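Merkblatt für Haushalt und Gemeinschaftsräume: Kleine Textilien richtig falten und aufbewahren

Die Hauswirtschaftliche Beratungsstelle Vundberg erhält regelmäßig Anfragen zum Umgang mit kleinen Textilien. Gemeint sind Putz- und Poliertücher, Brillentücher, Stoffservietten, Einstecktücher und dünne Stoffbeutel. Größere Wäschestücke finden in den meisten Haushalten ihren festen Platz, die kleinen Teile hingegen wandern zwischen Küche, Flur und Arbeitszimmer hin und her und werden oft erst beim nächsten Waschgang wieder bemerkt. Die folgenden Hinweise richten sich an private Haushalte ebenso wie an Vereine und Einrichtungen mit gemeinschaftlich genutzten Räumen.

Die Arbeitsfläche vorbereiten

Gefaltet wird auf einer glatten, sauberen und trockenen Fläche in Hüfthöhe. Ein großer heller Tisch eignet sich besonders gut für dunkle Stoffe, da Kanten und Flusen darauf deutlich zu erkennen sind. Für weiße Tücher empfiehlt sich umgekehrt eine dunkle Unterlage. Die Fläche ist vor Beginn feucht abzuwischen und vollständig trocknen zu lassen. Auf Bett oder Sofa gefaltete Tücher verrutschen leicht und nehmen Haare auf.

Tageslicht von der Seite ist der Deckenleuchte vorzuziehen. Bei direkter Sonne sollte der Platz so gewählt werden, dass die Arbeitsfläche nicht blendet. Pflanzen können auf dem Tisch verbleiben, sofern sie am Rand stehen und der Übertopf dicht ist. Vor dem Auflegen frischer Wäsche ist zu prüfen, ob sich unter dem Topf Feuchtigkeit gesammelt hat.

Dunkle Stoffe falten

Schwarze und dunkelblaue Tücher werden vor dem Falten ausgeschüttelt und mit der flachen Hand von der Mitte nach außen glatt gestrichen. Danach wird das Tuch an zwei Ecken aufgenommen, zur Hälfte gelegt und nochmals gestrichen. Erst dann folgt die zweite Faltung. Wer das Tuch in der Mitte greift und ablegt, erhält ein Bündel mit Knick, das sich schlecht stapeln lässt und nach einigen Tagen im Schrank bleibende Falten zeigt.
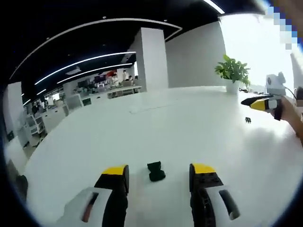 Sehr kleine Stücke bis zur Größe eines Brillentuchs werden nur einmal gefaltet. Jede weitere Faltung macht das Päckchen dicker und führt dazu, dass es sich von selbst wieder öffnet. Für Stoffbeutel gilt: Henkel nach innen legen, den Beutel der Länge nach dritteln und von unten her aufrollen – das Ende kann in die letzte Lage eingesteckt werden.

Flusen auf dunklem Gewebe lassen sich mit einer Kleiderbürste entfernen. Gebürstet wird stets in eine Richtung. Klebende Rollen sind möglich, hinterlassen auf feinen Mikrofasern jedoch mitunter Rückstände und sollten dort nicht verwendet werden.

Kleinteile getrennt halten

Beim Ausleeren von Taschen und Beuteln bleiben häufig Knöpfe, Kappen oder Haarklammern auf dem Tisch zurück. Diese gehören sofort in eine kleine Schale, bevor das nächste Stück gefaltet wird. Ein übersehener Knopf im Stapel drückt sich durch und kann bei der folgenden Wäsche in die Maschine geraten. In der Nähstube Jaltau hat sich ein Schälchen mit Deckel bewährt, das am Ende jedes Monats durchgesehen wird.

Aufbewahrung

Gefaltete Tücher werden aufrecht in eine flache Schublade gestellt, mit der Faltkante nach oben. So ist jedes Stück sichtbar und kann entnommen werden, ohne dass der Stapel zusammenfällt. Dunkle und helle Tücher sind zu trennen. Tücher für die Küche dürfen nicht mit solchen für Bad und Boden zusammen gelagert werden, auch nicht in frisch gewaschenem Zustand.

Der Beratungsstelle liegt hierzu die Bestandsliste des Gemeinschaftshauses Tosdale vor. Dort wurden bei der letzten Durchsicht im Juli 153 kleine Tücher erfasst, verteilt auf 2 Schubladen. Zuvor lagerten sie in offenen Körben auf dem Flur. »Die Beschriftung der Schubladen hat mehr bewirkt als jede Ermahnung«, berichtet Gudrun Hamann, die den Bestand führt.

Pflege und Aussonderung

Poliertücher aus Mikrofaser sind ohne Weichspüler zu waschen. Dunkle Baumwolltücher werden auf links gewendet, sofern sie doppelt genäht sind, und im Schatten getrocknet. Tücher mit dünnen Stellen oder offenem Saum sind auszusondern – sie können noch als Lappen für Schuhe oder Fahrrad dienen.

Gedruckte Exemplare dieses Merkblatts liegen in der Beratungsstelle Vundberg sowie in der Außenstelle Trnka aus. Einrichtungen, die mehrere Exemplare benötigen, werden um schriftliche Bestellung gebeten.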